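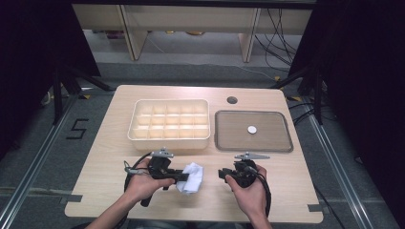 The sock that wouldn't let go

I've been putting off writing about the sock business, mostly because I come out of it looking a bit daft. But people keep asking me about it whenever I mention Katsaros (word gets round, robotics is a village), so let's get on with it.

Katsaros is a small outfit in Purkar that wants a robot to do your laundry. Not the washing, the bit afterwards, the sorting and pairing and putting away that makes grown adults live out of a heap on a chair for a week. I spent a good part of May with them, first as a nosy visitor and then, because I'm bad at sitting still, as an extra pair of hands.

And hands are what they need. You don't write a program that says "pick up the sock". You pick up the sock yourself, using the same kind of gripper the robot will use, one in each fist, and the whole thing gets recorded: where the grippers went, what they could see, how wide the jaws were at each moment. Then you do it again. By the time I arrived they had 2000 of these recordings, and they'd trained the robot on the lot. They call the robot Presell, for reasons I was told twice and still can't repeat.

It's an odd skill, by the way. You squeeze and the jaws close, and for the first hour you feel as if you're wearing somebody else's fingers. I dropped everything. I chased a sock right across the table like a man after a wet bar of soap. Then something clicks and you stop thinking about it, and from then on it's just tiring.

A slippery customer

Presell's trouble, when I first saw it, was that it couldn't keep hold of anything. It would come down beautifully on the cuff of a sock, close, lift, and up went the arm with nothing in it. Out of 50 tries that afternoon it managed to carry hardly any across the table. What bothered everyone was how sure of itself it looked. The aim was lovely. The left side simply let the sock slide out every single time it took any weight.

So naturally we all had theories. Mine was that the socks were too stretchy, and I went on about this at some length over lunch. Somebody else blamed the light. Somebody wanted new rubber on the jaws. The quickest thing to try was to tell the robot to squeeze harder, so that's what got tried: a small number in a settings file, changed by two millimetres, so that whatever width Presell asked for, it got a bit less.

It worked, too! Socks went across the table one after another. We were all terribly pleased. I'm fairly sure I clapped.

Then came a long ribbed football sock and it all went wrong very quickly. Presell took the toe in its right gripper and the cuff in its left, pulled it straight, and was supposed to open the left jaws and lay the thing down. The left jaws didn't open. The arms carried on moving apart. A ribbed sock will stretch a surprising amount, and I remember thinking, in a calm sort of way, that I was standing rather close. The sock came out of the right gripper with a crack, the left arm swung back with all that pull gone, and its elbow caught a lighting stand and sent it over. It landed where I'd been leaning a moment earlier with my tea. I'd moved to get a better look, so I can claim no credit for good sense.

The stop button was on the far side of the table from everybody. I'd like you to remember that, as it's the part I still go over at night.

Enter Aníbal

The person who sorted it out was Aníbal Restrepo, who looks after the mechanical side. He hadn't been in when we changed the setting, and he was very polite about it, in the way that makes you want to crawl under the desk. The first thing he did was put the setting back. The second was to pick up the left hand gripper, close it on nothing, and read the width off the screen.

It said two millimetres. The jaws were shut tight.

He opened and closed it again, and got two again, and then did the same with the right one and got nought. After that he didn't say anything for a while.

The grippers are bought in from a firm called Trostomis and they work like a lazy tongs, with crossing arms that pivot on each other and spread as you squeeze. The sensor that measures the width isn't on the jaws at all, it's down among the arms, and it works out where the jaws must be from the angle. That's fine as long as nothing shifts. On the left one a clamp on the sensor shaft had slipped. I couldn't see it even when he pointed. You could feel it, though -- a tiny dead spot if you rocked the arm with your thumb. 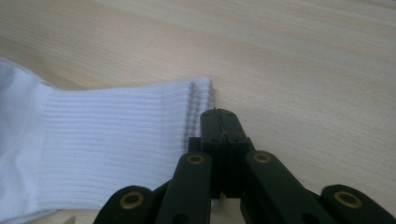 Once you knew, the whole sorry tale unrolled backwards. From the day that clamp moved, every recording said that a person holding a sock had their left jaws two millimetres wider than they really did. The robot believed it, as it would. It learned that you pick up a sock by very nearly closing on it. When we added our extra squeeze we covered up one half of the mistake and made the other half worse, for now "open" came out too narrow as well. On thin socks that was enough of a gap to let go. On a thick one, pinched double at the cuff, it wasn't.

Aníbal went through the recordings looking for any moment when the left jaws were plainly shut and the number disagreed. It took him until eight at night. The answer was 600, all in a row at the end, and quite a few of them were mine. I'd been holding the wonky gripper for days and had got so used to it that I'd have sworn the other one felt wrong.

What they do now

They didn't try to correct the bad 600, which I thought was a shame. Aníbal's view was that the clamp might have crept along bit by bit, so there was no telling which recordings needed how much taking off. Into the bin they went. I did some of the replacements myself, feeling I owed them.

Before each session now, whoever's recording closes both grippers on nothing and both have to read nought. If either doesn't, you stop and fetch Aníbal. There's a dab of paint across each clamp, so that if it turns the line breaks and you can spot it from your chair. The squeeze setting can't be changed without a second person signing for it, and the robot gives up by itself if the two arms are pulling against each other harder than a sock has any right to be pulled. There are two stop buttons, one on either side. The lights are bolted down.

I did ask whether any of this would have been caught by the big safety check they'd done in the spring. Aníbal said the check had covered the robot, and very thoroughly. The hand grippers weren't on the list. They had no motors in them, so they'd been filed with the screwdrivers.

Presell was back at work before I left, with all new recordings on the left side. I watched it do the football sock, from a long way off, holding a plastic cup. It took the cuff, pulled, opened, and laid the thing down a bit crooked. Then it went back for the other one and picked up a tea towel.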